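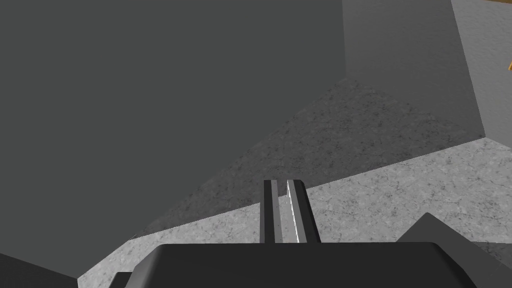
3.2 Simulated kitchen and wrist view

The arm was built in a shared workshop by Gönül Sezer and the first author, using a Wilden controller and a two-finger gripper of our own design. Before any policy was run on the bench, it was trained in Meris, a simulator that renders the view from the wrist. The kitchen model mixes smooth gray walls with textured floors, and large plain surfaces often fill much of the wrist view. We kept these views in the training set. Each of the 4,000 episodes was stored with joint angles and gripper width – no depth channel was used.

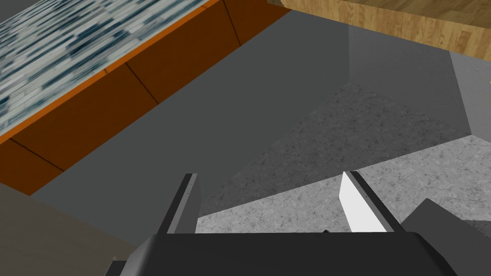 Why train on the wrist view alone? The workshop bench has no fixed mount for a second camera, and the policy has to run there with the sensors the arm carries.

Cabinet fronts were treated separately. Their molding gives strong edges, but a shadow across the wood can produce edges of similar strength. We therefore varied the light direction over eight settings and lowered the learning rate for the final 30 epochs.
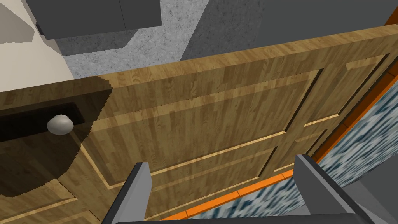
Figure 3. Simulated wrist view of a wood-grain panel with a round knob in shadow.

Contact with the knob was modeled as rigid, following the default settings in Meris. Friction at the finger pads was set by hand.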